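Last updated: October 2026

Hi Sidra, quick catch-up on the Penrose youth basketball money. We've spent 2,000 of the dollars so far, nearly all of it on gym time at Grollton, and the girls' side finally has two full squads (I know, I can hardly believe it either!). Shooting is still streaky. Our starting guards look great for a half and then their legs go, so I've been giving the bench longer runs in the second quarter, and I like what I'm seeing on defense.

The travel line is where I'm a bit nervous. The bus for the January tournament wants a 400 deposit, and I'd love your okay to move that over from uniforms.
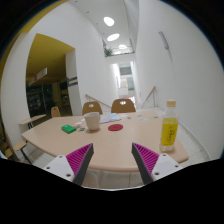
Huw Maddocks thinks we should skip the tournament and put the bus money into a second assistant coach. I'd still rather go, the kids need tougher games.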